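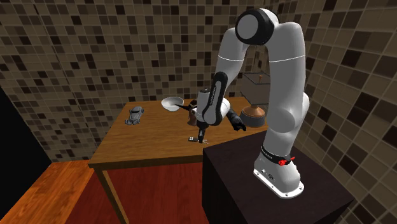
The Panel met to consider whether machines can yet be relied on for routine household and shop-floor chores, and in particular whether the Pidier residences and the Renaud workshop should plan for any such equipment in the coming budget year. Discussion took as its starting point the clearing of a table, a chore that both sites perform many times a day. Members noted how much is asked of a single fixed arm when a small, dark item lies close to the gripper at the front of the table while a wide-rimmed bowl, a model car and a table lamp stand farther back, partly on the other side of the arm itself. The simulated room keeps all of these on one wooden tabletop, and members agreed that most real tables at either site would be harder.

Panels > Automation and Services > Minutes > December

Home Panels Minutes Reports Vacancies Contact

MINUTES OF THE DECEMBER MEETING
Panel on Automation in Household and Workshop Services
Held at Renaud, upper meeting room, 2:00 p.m.

Chair: Apolline Langlois

Present: the Chair; the residences manager, Pidier; the workshop supervisor, Renaud; the health and safety adviser; the purchasing officer; the staff representative; the secretary (minutes).

Apologies: the laundry supervisor, Pidier.

1. Opening and previous minutes

1.1 The Chair opened the meeting and confirmed that a quorum was present.

1.2 The minutes of the previous meeting were approved with one correction. In item 4.2, "cleaning of trays" should read "sorting of trays."

1.3 Matters arising. The purchasing officer reported that the floor scrubber at Renaud had been returned from service and was back in use. The question of its replacement was deferred to the spring meeting.

2. Results from the Valtell trials

2.1 The workshop supervisor presented the results of the Valtell table-clearing trials, carried out entirely in simulation. Of 500 runs, 179 ended with every requested item in its assigned place. A further 122 were stopped by the time limit, which had been set at 12 minutes per run. The remaining runs ended with an item dropped, misplaced or left where it was.

2.2 The residences manager asked how these results compared with the work of a member of staff. The supervisor replied that no direct comparison had been made. A table of the size used in the trials would normally be cleared in under a minute by hand, and an incomplete table would be regarded as an error.

2.3 The Chair asked which items had caused the most difficulty. The supervisor said that flat items close to the surface of the table were the main source of failed grasps. Open bowls were generally easier, as the rim offered something to hold, although the program sometimes selected an approach that brought the forearm too close to other items.

2.4 The staff representative observed that the trials said nothing about food residue, liquids or broken dishes. It was agreed that this should be recorded as a limit on the findings. The supervisor confirmed that all items in the trials were treated as clean and rigid.

2.5 The health and safety adviser asked that the lamp be given particular attention in any further work. An electrical item with a cord, standing within reach of an arm, would require a separate assessment before any physical installation. The current program treats the lamp only as an obstacle and has no information on cords.

2.6 The Panel NOTED the results and thanked the workshop supervisor for the report.

3. Household chores: position at Pidier

3.1 The residences manager had circulated a list of chores that staff would most like to see reduced. These were clearing and wiping tables, folding towels, emptying dishwashers, and carrying linen between floors. The last of these was thought to be the nearest to being practical, using a wheeled cart on a fixed route.

3.2 Members discussed whether an arm bolted to a pedestal would be of any use in the residences. The manager's view was that it would not, except possibly in the main kitchen. Tables in the common rooms are moved by residents, and staff go to the table. A fixed arm would require that the table, or its contents, be brought to the machine.

3.3 The Chair remarked that this point had been made at two earlier meetings and asked that it be stated plainly in the annual report.

3.4 On towel folding, the Panel considered a written statement from the laundry supervisor. She did not object to a trial but asked that it take place outside the morning shift. She also asked that staff not be required to prepare or straighten items for a machine in addition to their present duties.

3.5 AGREED: that no purchase of fixed-arm equipment be proposed for Pidier in the coming budget year.
AGREED: that the residences manager obtain written information on linen carts.

4. Shop-floor chores: position at Renaud

4.1 The workshop supervisor reported that conditions at Renaud were more favorable. Parts arrive in standard trays, benches are fixed to the floor, and lighting is the same at all hours. The sorting of trays and the loading of the parts washer were the two tasks under review.

4.2 Gristix had submitted an outline offer for the loading of the parts washer. The purchasing officer summarized its terms. The offer covers installation, guarding and training, and excludes changes to the washer itself. It does not state a failure rate.

4.3 The health and safety adviser advised against accepting any offer that did not include a failure rate and a description of what the equipment does when a grasp is lost. The staff representative supported this advice.

4.4 There was some disagreement as to the value of a physical trial at this stage. The supervisor was in favor, on the ground that simulated results could not settle questions of grease and wear. The purchasing officer preferred to wait for a second offer. The Chair ruled that a trial could be prepared but not begun until the information requested under 4.3 had been received.

4.5 AGREED: that the purchasing officer write to Gristix for a failure rate and a statement of fault behavior.
AGREED: that the workshop supervisor draw up a trial plan limited to the parts washer.

5. Further work in simulation

5.1 The workshop supervisor proposed that the next set of Valtell runs keep the same table and vary the starting positions of the items. The Panel supported the proposal. It asked that results be reported separately for each item, and that the runs stopped by the time limit be examined to see whether the arm was still making progress when it was stopped.

5.2 The residences manager asked for stacked bowls to be included. The supervisor would look into this but could not commit to it before the next meeting.

5.3 The staff representative requested that future reports avoid the word "success" for runs in which an item had been set down on its side. The supervisor accepted the request.

6. Any other business

6.1 The secretary reminded members that papers for the next meeting should be sent as one file.

6.2 The heating in the upper meeting room was again raised. The Chair will write to the building office.

7. Next meeting

7.1 To be held at Pidier in the ground floor dining room. The date will be circulated by the secretary.

The meeting closed at 3:50 p.m.

This site uses cookies to remember your settings and to count visits. By continuing to use the site you accept our cookie policy. Accept Manage settings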